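Conditionnement en sachet à cordon - notes de cours, séance 4
Module Emballage souple, Birthe Thygesen

4.1 Définitions
On appelle sachet à cordon un contenant en film souple dont l'ouverture se ferme par la traction d'un lien coulissant. Le passage du lien est la coulisse ; la pièce qui le bloque est l'arrêt.
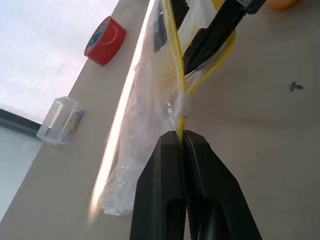 La coulisse répartit l'effort de traction sur le pourtour de l'ouverture. Un film mince fronce facilement mais se déchire si le lien est tiré d'un seul côté. L'arrêt se place au point où les brins se rejoignent, comme la petite pièce cylindrique blanche sur le cordon jaune. Un lien de couleur vive se repère mieux sur un film translucide.

4.2 Mise en sachet d'un produit de boulangerie
Poser le sachet à plat, ouverture dégagée. Introduire le pain sans l'écraser, puis le pousser vers le fond.

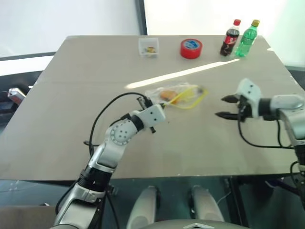

Chasser l'air par une pression légère avant de tirer le lien. Un excès d'air gêne l'empilage - voir la fiche Plornum, tableau 2.

4.3 Fermeture
Maintenir le film d'une main, tirer le cordon de l'autre, dans l'axe de la coulisse. Faire glisser l'arrêt en dernier.
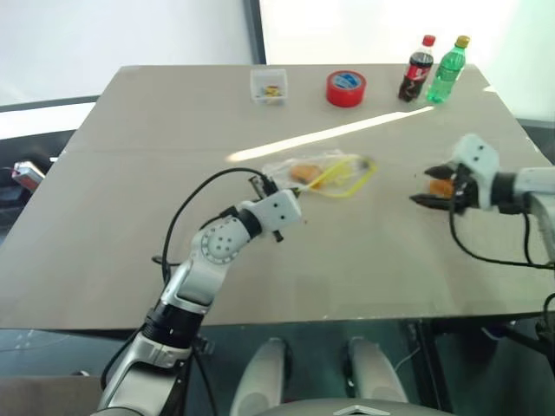 La traction reste continue jusqu'au fronçage complet. Essai Caldeira : 1 000 cycles d'ouverture, lot de 684 sachets.

À lire pour mars : R. Takagi, Liens et coulisses, chap. 3.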